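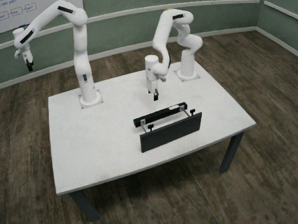 Rattana Kaewsai will not fight the vote and wants the handover done before the budget session, party members said late Monday, after lawmakers in Lallov province picked Fikre assembly member Stetis as their new leader.

**Lallov, Mon 5 February:** The ruling bloc met behind closed doors at the party office in Meltell. Meeting went on for close to three hours. Stetis was the only name put forward. No ballot, just a show of hands, according to two members who were in the room.

Kaewsai has been premier since the August election. Her resignation letter went to the governor in the evening, she cited "personal grounds" and gave no more detail. She stays on as caretaker until the swearing in. Date for that not yet fixed.

The ruling bloc holds 73 of the 100 seats in the assembly, so a confidence vote, if the governor asks for one, should not be a problem on paper. But not everyone turned up on Monday. Members from the river districts were absent and their spokesman would not say if they back the change.

Trouble has been building since the ferry contract row. Kaewsai wanted the Meltell crossing put out to new bids, Stetis and the Fikre members wanted the old operator kept for another term. The two had not appeared at a public event together in weeks. Last month Kaewsai dropped two ministers close to Stetis and then took one of them back four days later.

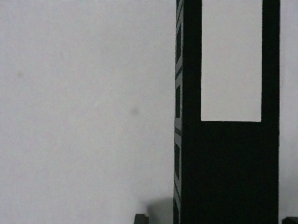

The opposition called the move a back door takeover and is asking for fresh elections. Its leader in the assembly told reporters people in Lallov voted for Kaewsai's name on the poster, and that Stetis has never run outside Fikre. A petition is being drawn up. It needs 44 signatures to force a debate and the opposition is well short of that, unless the river members sign too.

Stetis spoke only briefly outside the party office. Thanked Kaewsai for her service, promised road money for the northern towns and said the cabinet list would be "mostly the same faces." Took no questions on the ferry.

Shops near the office shut early and there was some shouting when the cars left, police said no arrests were made. Traffic on the Meltell bridge road was held up untill after dark.

The governor's office confirmed it has recieved both the resignation letter and a letter of support for Stetis. It did not say how many members signed the second one. The governor is traveling and is due back in the province on Wednesday.

Budget session still set for the end of the month. The finance minister, who was seen as a Kaewsai ally, did not attend Monday's meeting and has not commented.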